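A morning at the Quinlan police property room

4 June 2026

Print | E-mail | 77 shares

The Quinlan Police Department holds an open day every year, and every year most people go for the dogs. I went for the property room, which was new to the program and listed on the back page under the parking instructions. There were two tours before noon. I signed up for the first and was handed a sticker that said VISITOR in letters large enough to be read from a helicopter.

The property room is in a former carpet store on the Fodby road, a short drive from the station. The department moved there in January after the old basement flooded for the second time. The carpet store's sign has been taken down but its outline is still on the brick, so the place where the city keeps its stolen goods is marked, faintly, with the word CLEARANCE.

Getting in

We were a group of 14. Everybody had to empty their pockets into a gray tray and sign a log, then sign a second log to say that we had signed the first one. A man ahead of me had a pocketknife on his keys and was told he could either walk it back to his car or check it in. He checked it in. It was given a tag and a number and put in a locker, and for the rest of the tour he looked like someone with a relative in surgery.

Our guide was an evidence technician with a very calm voice. She told us that property comes in under four headings: evidence, found, safekeeping, and to be destroyed. The color of the tag tells you which. She also said that the headings cause more arguments than anything else in the building. A bicycle leaning on a fence may be found property. The same bicycle under a man who is running a red light on it is likely to be evidence. If the man goes to the hospital, it may well be safekeeping, and his brother will turn up for it with no paperwork.

The shelves

The main floor is one long room with the carpet racks still in it. They turn out to suit rifles and fishing rods. The rest is metal shelving with brown boxes and paper bags, all sealed with red tape and initialed across the seal. Paper is used for anything that might be damp, as plastic makes it rot. I asked what happens when somebody forgets this and was told that you can generally find out by smell.

Large items live along the back wall. When we were there these included a church bell, a fiberglass cow, three parking meters on one pole, and a ceremonial sword belonging to a lodge in Ovon. The sword was handed in by a woman who found it in the hedge behind her garage. The lodge had not reported it missing. When the department called, the lodge said that it had its sword, thank you, and called back an hour later in a different tone.

The bell was a longer story. It was taken from a chapel yard and dropped off a trailer on the county line, in such a way that the front half of the case belonged to one department and the back half to another. Each side would like the other to store it. It weighs roughly 400 pounds, and it stays put while the letters go back and forth. Children on the tour were allowed to knock on it with a knuckle. Adults were not invited to, though several of us did.

How things leave

Found property has to be kept for 90 days. After that the finder may claim it, and if the finder doesn't want it, it goes to auction or the dump. Evidence stays until the court says otherwise, and the court, we were told, is not always quick to say otherwise. There is a microwave oven on the third rack that has outlasted two district attorneys.

The tracking is done with a system called Plustevero, which the department bought when it moved. Every item gets a barcode, and every time it changes hands somebody has to scan it. The technician showed us the screen and scanned a demonstration umbrella. Plustevero said the umbrella was in Fodby. She scanned it again and it was back with us. She wrote something on a yellow pad and we moved on – the yellow pad, I noticed, was pretty well filled.

To be fair to the system, the old one was a ledger, and part of the ledger went in the flood. There was a page of it in a case by the door, washed out to pale blue, with one entry you could still read: "Lamp (angry owner)."

The questions

The question period went on longer than the tour. A woman wanted to know if she could have her car stereo back, which had been stolen in another state and, as far as anyone could tell, never recovered. A boy asked if there were ghosts. A man asked about drug storage and was told it was behind a door we would not be going through, needed two people to open, and had its own alarm. He then asked what kind of alarm. There was a short pause, and the technician asked whether anyone else had a question.

I asked how often they check that everything is where it should be. There is a full count every year and spot checks in between, done by someone who doesn't work in the room. The results go to the chief and the city council. I have since looked for last year's on the city website and found the agenda for the meeting, the minutes approving the agenda, and a photo of the parking lot.

Lunch

Back at the station the dogs had finished and the parking lot was full. I passed up the hot dogs, whose line went twice around the bomb squad van, and ended up with steamed buns, which I ate standing beside the fingerprint table. I do not recommend doing it in that order with the fingerprint table. The ink comes off with the wipes they give you, but slowly, and it likes bread. 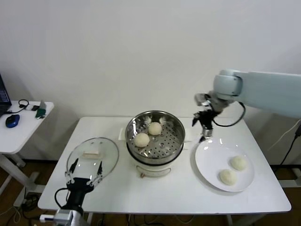
If you want to go

The property room tour will run again at next year's open day. Sign up at the front desk, as the phone line for tours goes to Records and Records would rather it didn't. Wear closed shoes. The floor is bare concrete, and there are still carpet tacks along the walls.

If you have lost something in Quinlan, you can ask at the window on the Fodby road during office hours with a photo ID and some kind of proof that the thing is yours. A receipt is best, a serial number is good, and a picture of you with it is usually enough. The man with the pocketknife needed his tag, his license, and a signature in both logs. He was still at the window when I left.

Print | E-mail
3 comments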